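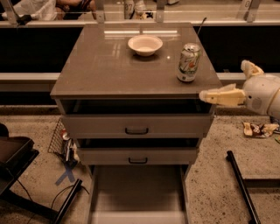 In Defense of the Empty Drawer

I have a theory that you can learn more about a person from their bottom drawer than from their bookshelf. The bookshelf is for visitors. The bottom drawer is where the phone chargers from three phones ago go to live, along with a single sock, a hotel sewing kit and the manual for a blender you gave to your cousin.

So I want to make the case for leaving it empty. On purpose! I mean a drawer you can pull all the way out and see nothing but its pale grey floor and four sides. I find that sight restful in a way I can't really explain to my family, who think an empty drawer is a drawer that hasn't been given a job yet.

It started when I was shopping for a bedside cabinet and got stuck between two models, the Caladar and the Sternix. The Caladar had one deep drawer and an open shelf. The Sternix had a stack of them, and I went for the stack, figuring more drawers meant more order (I know, I know). By October every one of them was jammed. I had to hold the top one down with my palm just to get it shut.

One Tuesday night I dumped the whole lot on the bed. Out came 13 pens, and I do not write in bed. Out came a Goodwin catalog with the corners folded over on lamps I never bought. I kept what I reach for at night, which fit in the top drawer with room to spare, and the rest went out or went to where it should have been all along.

My friends' main argument is that empty space is wasted space. You paid for the drawers, so fill them. But I paid for my car's back seat too, and I don't feel I'm losing money when there isn't anyone sitting in it. The free drawer gets used all the time – when a guest stays over, when I come home from a trip and need to drop everything somewhere for a night. It just gets emptied again afterward.

The top of the cabinet is a different matter, and here I'm softer. A small white bowl and a can of what looks like lemon-lime soda is about as much as I think a glossy top can carry before it starts looking like a yard sale. Shiny surfaces show you everything twice, clutter included. The bowl earns its place, though. It should be shallow, so it can't turn into another drawer. Mine holds earplugs and a ring and that's it.

I'll give the other side one point. Simple black pulls like the U-shaped ones are lovely to grab in the dark, and when a drawer opens that easily you do want to put something in it. I still catch myself. Last week it was a Clakoro gift card with no money left on it. I stood there for a good 20 seconds with the drawer open, holding the thing, and then I walked it to the trash.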